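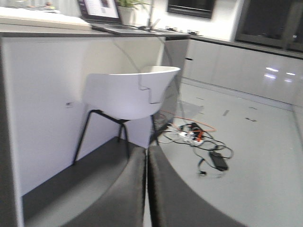 hardwater-notes

Readme for the limescale and soap scum cleaning log. Kept by Eilif Wallin. Last proper edit 5 October 2020, small fixes after that not dated.

What this is

A table of cleaning tries on hard water deposits in kitchens and bathrooms. One row per try. Faucets, shower glass, kettles, tile, a few toilets. Started as a notebook, got typed up in July, which is why the early rows are thin.

1629 rows in the main file. 117 of them have a repeat on the same surface, those are the useful ones if you want to compare products.

Files

log.csv - main table
repeats.csv - the repeat tries only, same columns
products.txt - what went on the surface, with strength if known
old/ - notebook typing, leave it alone, row numbers don't match

Columns in log.csv

id - number, never reused
surface - chrome, glass, tile, enamel, steel, stone, plastic
deposit - lime, soap, both, unsure
product - short name, see products.txt
minutes - time left on before wiping
tool - cloth, sponge, brush, scraper, none
before - score 0 to 5, 5 is worst
after - same scale
damage - y or n, any dulling or scratch counts as y
note - free text, spelling all over the place

Blank means not written down. It does not mean zero. Please don't fill blanks with zeros, somebody did and I had to roll teh whole thing back.

Products

Mostly white vinegar and citric acid in warm water. Also dish soap, baking soda paste, and four store products: Weltel spray, Hurari gel, Nordin descaler powder, Idwood tile wash. Bought off the shelf, full price. Labels followed except where the note says otherwise.

Baking soda and vinegar together is logged as "mix". Fizzes, mostly ends up as salty water. Scores are in there, see for yourself.

Scoring

By eye, in daylight where possible. Same person for nearly all rows. Rows scored by someone else have "2nd" at the start of the note. If the surface was still damp when scored the note should say damp - wet glass always looks clean. Not all early rows say it.

Known problems

- 26 rows have minutes over 600. Those are overnight soaks, real, not typos. Mostly shower heads in a bag of vinegar.
- Hurari is spelled 2 ways in the product column. Match on the first four letters.
- Water hardness not recorded. All one town supply but it moves around thru the year.
- Stone rows are few and nearly all dish soap. Acid etches marble and limestone, so don't expect acid results there and don't go trying it to fill the gap.
- Damage column was added late. Blank before row 300 or so, treat as unknown.
- Scores of 1 and 2 are hard to tell apart on brushed steel. Would not lean on them.

Safety

No bleach anywhere in the log. Never put bleach with vinegar, citric acid or any descaler, it gives off chlorine gas. Rinse between products even when the label doesn't say to. Gloves for the Nordin powder, and open a window.

Adding rows

Send a csv with the same header, no id, I'll number them. One try per row. Before score has to be written down before you start, not guessed later. Brand names in lower case. Put anything odd in the note, long is fine.

No rows on carpet, laundry or drains please. Different problem, different file, not started yet.

Use

Copy it, change it, print it. A mention is nice. No promise any of it works on your faucet - test a hidden spot first.

To do

split "both" into two columns
retype old/ pages with the coffee on them
merge Hurari spellings
more enamel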